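Shop > Football > Training Gear > Rebounders

Skikley Rebound Net

We've had the Skikley out on the back paddock since October and I'm still not sick of it! It's a free-standing rebounder for football (soccer, if you must) with two faces, so a pair of kids can work on opposite sides without getting in each other's way. One face is strung tight and fires the ball back at your feet — great for first touch and one-twos. The other is looser and pops it up for headers, volleys and keeper work.

Fumiko Sugawara, who coaches our under-12s, ran a whole session off it last week and had the girls queueing for another go. Brynhildur Nørgaard prefers the loose face for her goalies, and she's set it closer to the line than I'd ever have dared.
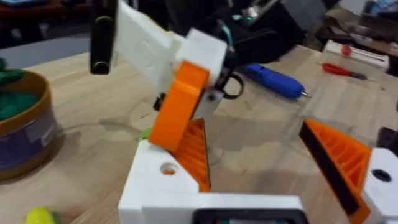 The net sits on bungee loops, and you can change the angle with a pin on each leg. Set it steep and driven passes come back along the grass; lay it back a notch and you're practising your chest control whether you meant to or not. We do the angle pins in one colour only, a strong orange much like those ribbed fingers, and I love it because you can spot a dropped pin in long grass from the halfway line. Spare pins come in the bag, along with a few extra loops.

It folds flat and goes in the back of a wagon with the seats down. Putting it up is a job for 2 people the first time, and after that you'll manage on your own. Peg it down on grass, or use the Bunting sandbags if you're on synthetic or the driveway.

Size: junior or senior
Net: knotless, UV treated
Faces: 2
Angle settings: 3
Weight limit per sandbag: see the Bunting page
Colour: grey legs, white net

Replacement nets are in stock for both sizes. Please bring it in out of the weather over winter, the bungees will thank you.

Related items
Bunting Sandbags (pair)
Rilau Match Ball, size 5
Skerden Keeper Gloves, junior
Skikley Replacement Net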